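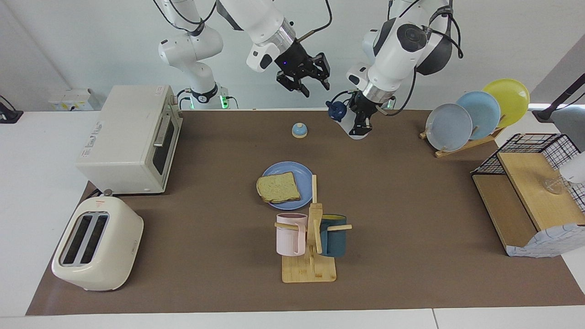
Two arms over the mat, bread on the plate, mugs on the tree.

Show it by hand. That's my whole argument and I'll make it quickly as I have a train.

We've spent since August teaching a two-armed robot kitchen jobs at Drilten. Everyone wants to do it by remote control now. Sit in a chair, hold the handles, watch the arms copy you. Looks great when visitors come round. Kieran Ní Chonaill can hang a mug on a peg that way as neatly as I can with my own fingers, and she has logged 214 goes at it, so fair enough.

But most people aren't Kieran. Most people get a morning's training and then fight the thing. They overshoot. They stop, back off, creep in again. And all of that goes in the recording – every wobble, every pause while someone works out which way is left. Then we ask the robot to learn from it and act suprised when it dithers over a slice of bread.

Take hold of the arm and move it yourself, you feel the peg. You feel the plate before you push too hard. Daniyal Bajwa did 36 demos like that in one afternoon, never having touched a robot before, and I'd keep nearly all of them. The remote ones from the same week? Binned up to 90.

Yes, I know the objections. Zbigniew Piątek has put them to me over many lunches. Your hands get in the cameras' way. Two arms and one person is akward, try lifting a plate out of a rack with one while steadying the rack with the other, you end up hugging the machine. And you can't do it from another building. All true. For the two-armed jobs I'd give him the handles and say no more about it.

What I won't accept is the numbers talk. Lindqvist wants 4,000 recordings by spring and doesn't much mind what's in them. More is better, apparently. Saoirse Kinsella says the bad ones wash out. Some do. The hesitating doesn't, it's in there every time, same spot, just before the gripper closes.

So – single arm, anything with contact, by hand. Toast, mugs, cups. Remote for the rest, and only people who've had a proper week of practice. Pay for the week. It's cheaper than the binning.

Eoin Geraghty disagrees with nearly all of this and will be replying when he's back.

10/30/19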